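Sundurwood Hanging Guide, part 2: Boards and Framed Prints
by Nele De Smet

Okay, on to the fun bit! I do the oval board first, by its strap loop, because it's the awkward one and I like it out of the way.

1. Hold the board by the loop and let it settle before you pick a spot (mine always wants to swing).
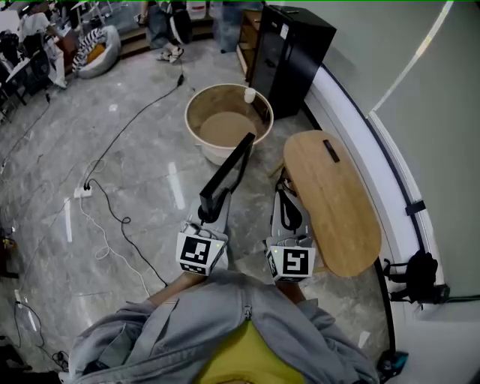 2. Slip the loop over the hook and let go slowly, one hand under the wood.

Note: wipe the board with a dry cloth only. Water raises the grain.

3. Now the print. I went with "LOVE OF NATURE", black frame, striped leaf, and I adore it! Carry it by the sides of the frame.

Caution: never pick a frame up by its hanging wire. 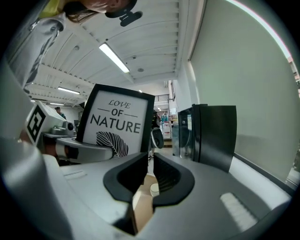

4. Step back, squint, and straighten.

1,460 views | 600 shares | 2 comments

Gerrit Nijs: Does the strap stretch over time?
Wuyts: Mine did a little, I just retied it.

Related
Toroner shelf set-up
Ustlow hooks: which size?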